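Crisps, Chips and the Bit in Between: notes for my talk at the Plallovness Food Weekend 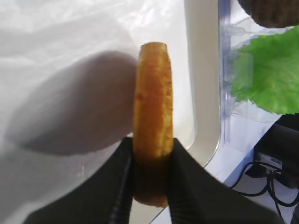 TALKS & TASTINGS | Speaker notes

Slide 1. Hello, wait for the door to stop banging, then start. I'm Svetozár Ondrejka and I've been frying things for a living for 15 years, first in a van and then at Cabrera, which is the little place behind the bus station (wave if you've been!). I'm going to talk about crunch. Why we love it, why we lose it, and what I've learnt from ruining a great deal of dinner.

Ask the room: who listens to their food? Get hands up. Then do the carrot. Bite it right next to the microphone. Everybody laughs, and then they all go quiet and want a carrot.

Slide 2. Crunch is a sound as much as a feeling. If you've got a cold you can still enjoy toast, because you can hear it through your own jaw. Tell the story about my dad eating crackers at the pictures and my mum moving two rows back. Don't let this one run on like it did in June!

Slide 3. Water. This is the main bit so slow down here. When something wet goes into hot oil, the water near the outside turns to steam and rushes out, and that's all that fizzing you see. While the steam is pushing out, the oil has a hard time getting in. Once the outside has dried, you've got a crust. Take it out, leave it in a heap with a lid on, and the steam from the middle goes straight back into your lovely crust and you've got a wet sock.

So: wire rack. Please, please buy a wire rack. Kitchen paper is fine for a minute, but the underneath goes soft while you're busy finding the vinegar.

(Drink some water. You always forget.)

Slide 4. Coatings. Flour on its own gives you a thin, dry sort of bite. Batter gives you a shell, and if it's fizzy and cold it'll be lighter. Breadcrumbs are the noisy ones, all those rough little edges browning at different speeds. Stale bread is best and I will argue with anyone about it over a drink afterwards. Put paprika in with the crumbs if you like, but keep the fire low enough that it doesn't catch and go bitter.

Slide 5. The Prustex fryer disaster. I filled it too full, the oil went cold, and we served around 100 portions of something you could have wrung out. Pause for groans. The lesson is small batches. Let the oil get hot again before the next lot goes in, even with a queue out of the door and somebody's uncle tapping his watch.

Slide 6. Salt straight away, while there's still a bit of oil on the surface for it to stick to. Sauce on the side. I know some of you pour it over the top and I forgive you, but eat quickly.

Questions next. Someone will ask about air fryers, so say I've got one, I use it for reheating and it's very good at that. Thank Drolleck for lending the hall and remind people the tasting table is by the far window.

We use cookies to remember your settings and see which pages are popular. Accept all | Manage choices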